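Proltura Transfer Records

README for the record set and the small tools that go with it

What this is

Proltura is a set of 3,419 transfer records exported from a private test ledger named Irora. Each record is one transfer between two wallets, along with the block it was written to and the fee that was paid. The set was put together for people who want to practice reading ledger data without downloading a full public chain. None of the wallets hold real money and none of the tokens can be traded.

The ledger ran on seven nodes. Five of them were in the Tomisley office and the other two were on rented servers. Blocks were closed every 40 seconds, even if there was nothing to put in them, so you will find gaps in the block numbers. A missing number means an empty block. Empty blocks are left out of the export to keep the file small.
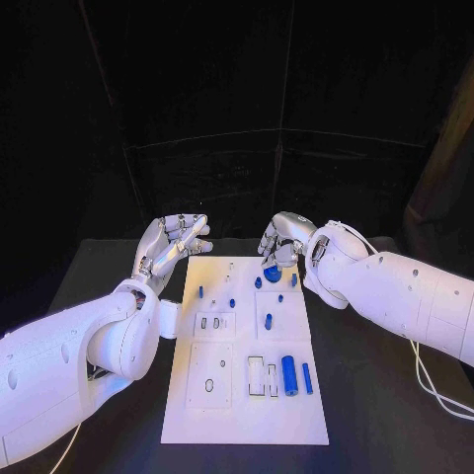

Files

transfers.csv holds the records, one per line.
wallets.csv lists every wallet and the node it was first seen on.
blocks.csv gives the block number, the closing time and the hash of the block before it.
check.py reads all three files and reports any hash that does not match.

Fields in transfers.csv

id: a plain integer, starting at 1
block: the block number
from_wallet, to_wallet: wallet addresses, always lower case
amount: in whole tokens, no decimals
fee: in whole tokens, can be zero
memo: free text, often blank

Times are in UTC. The wallet addresses are shorter than the ones on most public chains, so a validator written for those will reject them. Turn that check off before loading.

How the records were made

Each test wallet was given 1,000 tokens at the start. A script then picked pairs of wallets and moved small amounts between them. Part of the set was entered by hand, mostly to get realistic memos and a few mistakes, such as a transfer sent twice or sent to the wrong wallet. These were left in. A ledger does not let you delete an entry, and the correction shows up later as a separate transfer going the other way.
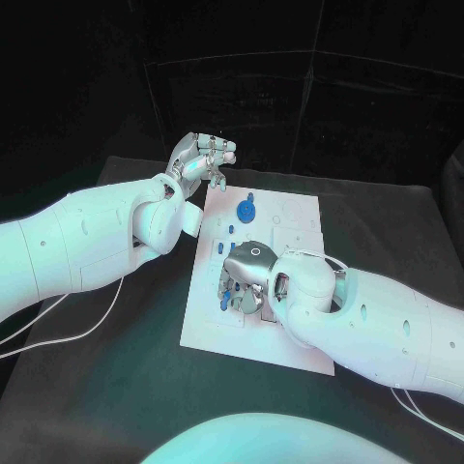 Known problems

One node had its clock set wrong in January. Blocks closed by that node have times that run behind the blocks before them. Sort by block number and ignore the time column if order matters to you.

Memos that contain a comma are in double quotes. Older versions of the export did not do this, and if your row count comes out wrong you probably have an old copy.

The Domański import script drops leading zeros from wallet addresses. Load the address columns as text.

Running the check

Put the three CSV files in the same folder as check.py and run it with Python 3. It needs no other packages. It prints the first block that fails and stops there. To see every failure, add --all.
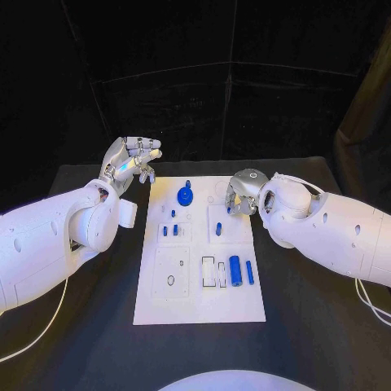

Two robot arms over the white work board.

Use and contact

You may use the records for teaching, testing or your own projects. Please keep this file with any copy you pass on. Corrections go to Grażyna Szewczyk, who maintains the export. Include the record id and the block number. Fixes are merged on Monday and listed in changes.txt.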